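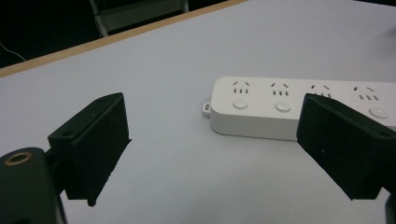
Instalaciones eléctricas interiores
Tema 5. Cálculo de cargas y caída de tensión

Apuntes de clase. Revisión: 20/3/22

1. Potencia instalada y potencia simultánea

La potencia instalada es la suma de las potencias nominales de todos los receptores. La simultánea se obtiene aplicando a esa suma un coeficiente de simultaneidad, menor o igual que 1.

P sim = P inst × Ks

En el ejercicio del taller Aranda la potencia instalada es de 3643 W. Con Ks = 0,6 resultan 2186 W. A 230 V y con factor de potencia 1, la intensidad es de 9,5 A.

2. Caída de tensión

Para una línea monofásica:

e = (2 × P × L) / (γ × S × U)

L es la longitud en metros, S la sección en mm² y γ la conductividad del cobre. El factor 2 corresponde a ida y vuelta – es el olvido más frecuente en los exámenes de julio.

La conductividad baja con la temperatura. Se toma 56 a 20 °C y 48 a 70 °C. Si el enunciado no indica nada, usad 48.

3. Tomas múltiples

Añadir tomas no aumenta la capacidad del circuito. La intensidad admisible la fija el elemento más débil – cable, clavija o protección.

Ejercicios

a) Repetir el cálculo del apartado 1 con Ks = 0,8.
b) Calcular e para P = 2186 W, L = 18 m y S = 2,5 mm².

Las dudas, a Ebuka Shehu en tutoría.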